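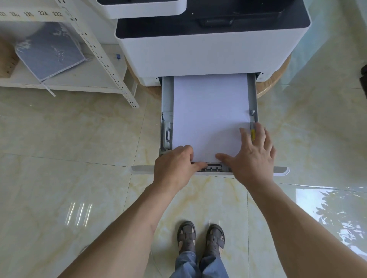

この章を読む目安:3分(本文のみ、章末の演習を除く)

第4章 紙の大きさはどう決まるか

4.1 白い紙はなぜ白い紙のまま通じるのか

事務用品のなかで、紙ほど信用されているものはない。給紙トレイに束を入れるとき、一枚ずつ物差しを当てる人はまずいないだろう。A4と書かれた包みから出てきたのだからA4である、と誰もが思っている。この無邪気な信頼を支えているのが、本章で扱う「寸法の規格」である。

規格のない世界を想像するのは、さほど難しくない。かつての紙の寸法は、漉き手の腕の長さや漉き枠の都合で決まっていた。腕の長い職人のいる土地では紙も大きい。買い手はそれを風土と呼び、製本屋は別の言葉で呼んだ。

教科書らしく、架空めいた響きの町名で恐縮だが、ガルクモント(Garkmont)とブルルケロ(Brurkelo)の事情を見よう。川をはさんで向かい合うこの二つの町は、長いあいだ別々の紙を使っていた。ガルクモントの帳簿用紙はやや縦に長く、ブルルケロのそれはやや横に広い。差は指一本ほどである。ところが両町の役場が文書を交換しはじめると、この指一本がたいへんな仕事を生んだ。届いた文書は棚に収まらず、折れば綴じ穴がずれ、裁てば署名の末尾が消えた。ブルルケロ側の倉庫には、寸法違いを理由に返送された書類が2,693通残っている。返送の理由を記した添え状もまた、寸法が違っていた。

解決策として両町が選んだのは、双方の中間の寸法だった。公平ではあったが、これでどちらの棚にも合わない紙が誕生した。規格を決める場で「間をとる」ことの危うさについては、4.3節で改めて取り上げる。

4.2 半分に折っても同じ形

A判の紙には、ひとつ気のきいた性質がある。長い辺を半分に折ると、もとの紙と同じ形の小さな紙ができるのである。短辺を1、長辺をxとしよう。半分に折った紙の短辺はx÷2、長辺は1になる。二つの形が相似であるためには、

1:x=(x÷2):1

が成り立てばよい。ここからxの2乗は2となり、xは2の平方根、すなわち1.414…と求まる。中学校で習ったきり用途を思いつかなかった数が、机の上に積んである。

この比のおかげで、A3の原稿はA4にそのまま縮められ、余白の釣り合いも崩れない。面積1平方メートルのA0から出発し、半分にするたびに数字がひとつ増える。A4はA0の16分の1にあたる。1平方メートルあたりの重さがわかっていれば、一枚の重さも割り算で出せる。封筒に何枚まで入れれば郵便料金が上がらずに済むか、という切実な問題も、同じ割り算で片づく。

一方、この比に従わない紙も各地でしぶとく生きている。便箋の老舗ハルテント(Hultent)は、独自の寸法を「品格の問題」として譲らない。同社の見本帳には700種の便箋が載っているが、規格の封筒にそのまま入るものは3種しかない。封筒も同社が売っている。

次節へ進む前に、手もとの紙を一枚折ってみてほしい。ノートでも広告でもかまわない。折る前と折った後の長辺を短辺で割り、二つの値を書きとめておくこと。章末の演習1で使う。

用語:判型、縦横比、相似、坪量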